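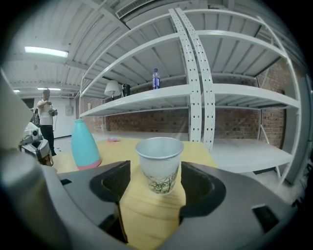 Shona P
No no no, you don't need a loyalty card for this. Paper cups and a jug of squash, sorted. We did the whole of our street's tea afternoon that way and I think the drinks were the cheapest bit of the day.

wilfredo_m
Right but the original question was whether to HIRE crockery or buy disposable. Callwood quoted me for cups, saucers and side plates and I nearly fell off the chair. And that's before delivery.

Shona P
How many people?

wilfredo_m
Don't know yet. That's half the problem. Flyers went through doors on our side of Trunmont Road and on the side streets, so it could be 30 or it could be double. April, so weather might do the deciding for us.

LevD
Hire. Always hire. They take it back dirty (most places anyway, ask) so there's no washing up. We did paper two years running and spent the evening picking cups out of hedges. One bit of wind and they're off down the road.

jocelyn_l
Put something in the bottom of the bins then! Wind isn't a reason to spend that much. Heavy bins, lids, one at each end of the tables and somebody shouts at the kids at half past four.

LevD
You've not met our wind.

jocelyn_l
I live on a hill Lev

ed_lumanlan
She does, I live there too. Both of you are missing the third option, ask people to bring their own mug. Put it on the flyer. Costs nothing. Half will forget so you have a sleeve of paper ones in the kitchen for them.

wilfredo_m
Flyers have already gone.

ed_lumanlan
Ah. Second flyer?

wilfredo_m
Ed I am not walking round again in the rain. My knees.

Shona P
Could do a note on the lampost. People read those. We had more replies off a lampost notice than the flyers, mostly complaints about parking but still

tea_urn_tony
Been doing chapel teas for longer than I'd like to admit. Few things.
Paper cups for hot tea need to be the thicker sort or people use two each, and then you've bought twice as many. Cold drinks, any cup will do.
Borrow the urn. Don't buy one. Fill it at least an hour before, they take ages, and don't run it off the same extension as the music or you'll lose both.
Milk in jugs, small ones, refill from the fridge. Big jugs sit out and go off.
Sugar in a bowl with ONE spoon. Put out ten and you'll go home with none.

wilfredo_m
Useful, ta. Where do people borrow an urn?

tea_urn_tony
School, church, scout hut, cricket club. In that order.

LevD
Cricket club will want a deposit. Ours did.

Shona P
Going back a bit, can I stick up for paper on the recycling point before somebody has a go. Some are lined with plastic and our council won't take them in the ordinary bin. Ring and ask yours. Ours said no to cups but yes to plates if they're clean, and who's got a clean paper plate after a party

jocelyn_l
That's the bit that puts me off tbh. Ended up with four black sacks last time. Felt rotten about it.

LevD
So hire!!

jocelyn_l
So bring your own mug, like Ed said. I'm not agreeing with you Lev, I'm agreeing with my husband which is bad enough.

wilfredo_m
OK what about the money side. We've got 539 left from the bonfire do and that has to cover food, bunting, the road closure signs and whatever we drink out of. Callwood would eat a big chunk of it.

ed_lumanlan
Is the road closure itself free with your council? Ours is for street parties, but you have to get the form in weeks ahead. We missed it one year and had to have the party on the green.

wilfredo_m
Form's in. Waiting to hear. Signs are extra.

Shona P
Borrow signs off the next street that had one. Or ask the school, they have cones.

LevD
Cones aren't signs Shona. If the council says signs you need signs. We got told off.

Shona P
By who? Nobody came round to ours.

LevD
By a man in a van. I'm just saying, read the letter when it comes.

tea_urn_tony
Lev's right on that one. Read the letter.

Food wise, ask each house for a plate of something and give odd numbers savoury and evens sweet. Otherwise it's all sponge.

jocelyn_l
Love that. We had 5 lemon drizzles last summer and not one sandwich. Kids were climbing the walls by three o'clock

ed_lumanlan
I didn't mind.

wilfredo_m
Right. Think I'm going: lampost notice asking for mugs, thick paper ones as back up for tea, thin ones for squash, urn from the school if they'll have me. Not hiring. Sorry Lev.

LevD
Fine. Get bins with lids. And check the hedges after.

Shona P
Write names on the cups! Marker pen on a string by the squash. Cuts down on people losing theirs and getting another. Doesn't work on toddlers.

wilfredo_m
Will do. What do people do about the neighbours who don't want it at all? There's one at the far end already moaning about where he'll put his car

jocelyn_l
Go round in person, before the letter comes. Take cake. Tell him what time the road opens again and stick to it.

LevD
And if he still moans?

jocelyn_l
More cake.

tea_urn_tony
Start a new thread for parking, this one's drinks. We'll be here till midnight otherwise.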